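Home | Projects | Reports | Partners | Contact

Delex Manipulation Data Project
Progress report, April

Summary

Collection at the Prunamton site is on schedule. We have 2075 accepted demonstrations in the Trivgate set, against the target agreed with Dalen at the start of the grant. The first training runs have started, and the results are too early to report in detail.

Work this period

Most of the period went to soft and hanging items, which were the weak spot in the last report. Operators work at a tabletop station with hand-held grippers that share the finger geometry of the arm we will deploy on. Each demonstration is one short task, recorded from first approach to release. Plush items were done first. They deform under the pads and hide the contact points, and the earlier model tended to close too early on them.

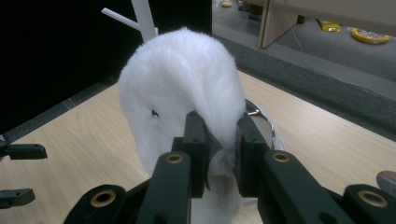 Plush item held between the gripper fingers at the tabletop station.

We changed the instructions for soft items partway through. Operators now pause before lifting so the grasp can be labeled separately from the move. Demonstrations recorded under the old instructions stay in the set but carry a flag. Anyone training on the data can filter them out.

Hanging items came next: keys, cords, tabs and small bags. Several of these tasks use both hands, with one gripper steadying the item while the other closes on it. Two-handed work is slower to record and we reject more of it, mainly for lost tracking when one gripper passes in front of the other.
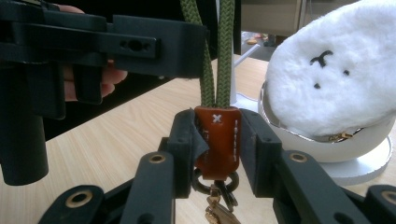
Review is still done by hand. A second operator watches every recording and marks it accepted, flagged or rejected. We tried an automatic check for tracking loss and it caught the obvious failures, but it also threw out good recordings with fast wrist motion. It now runs only as a first pass.

Problems

Two grippers were out of service for part of the month with worn pivots. Replacement parts have arrived and both are back in use. Storage on the station computer filled up once and we lost 58 recordings that had not been copied off. Copying now runs at the end of each shift.

Next period

We will add 20 new items to the list, most of them thin or flexible, and repeat a portion of the plush tasks under the new instructions. A held-out test set will be frozen before the next training run. No change to the budget is requested.

Delex, Prunamton office | Contact us | Copyright Delex | Back to top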